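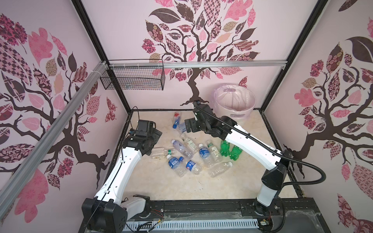

**Ticket 236 – Recycling station, Justville site**
Status: open, waiting on parts
Category: sorting / bin liners

**Reported**

Pink bin fills too fast when the drinking-water bottles go in whole. Bag handles slip down inside the rim and the liner ends up at the bottom with bottles on top of it. Third report since June.

**Setup**

- Bin: pink plastic, back right corner
- Liners: translucent pink bags with handle cutouts, Rolitz, stock no. 878
- Bottles in this batch: mostly clear, one with a red label and blue cap, one with a white-and-green label
- Caps left on, labels left on

**Tried so far**

1. Folded the bag 8 cm over the rim. Held for the first few bottles, then slid in on one side.
2. Clipped both handles to the rim. Better, but the clips are in the way when the bag comes out.
3. Bottles crushed first, caps back on. Bag took nearly twice as many. Slow, and the thicker bottles spring back.
4. Swapped to the Gondeo liner, one size up. No slipping, but too much loose bag at the bottom and it tore on lifting.

**Notes**

Don't move the bin forward to make loading easier. We tried it at the Chiriac site and bottles rolled behind it.

Red labels peel off in one piece if you start at the seam. White-and-green ones leave glue – leave them on, the depot takes them either way.

**Next**

Elastic rim bands ordered, pack of 9. Fit one over the folded liner and run a full bag with the bottles uncrushed. If it holds, update the instruction card and close. If not, go back to step 2 with flatter clips.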